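Thursday, late

Finally got the desk situation moving! Widad has been telling me for months that I type like a shrimp (her word) and my neck has been agreeing with her since at least March, so this week I gave in and decided the laptop is going up on a stand like a grown-up's. I went through the box from the Stinbridge apartment after dinner and there was the black folding one, under 5 years' worth of chargers and a Qaisi mug I thought I'd lost in the move.

I love how flat these things go. Open it out and you get the big X in the middle, and two long rails with the little notches, and I can never remember which notch I like. Elias swears by the highest one. Elias is also six foot three. I'd go lower, I think, but then what's the point of having a stand...
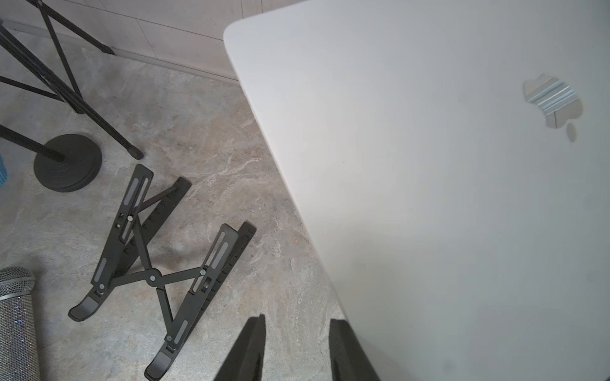
Anyway, the desk itself is the real headache. I want to look at the Lurnska one again before I commit, the 100 cm one, although if I measured the alcove right then 80 would leave room for the plant. Widad says measure again. She's probably right, I did it with a dressmaker's tape and a cup of tea in the other hand.

Other things: the laptop lid could use a wipe, so could the keys, and I need a proper keyboard if the screen's going to be up that high. There's one at my parents' place in Cistthorpe, must ask Mom to bring it Sunday. Also the 522 was late again and I got soaked walking home. Bed now, my neck hurts.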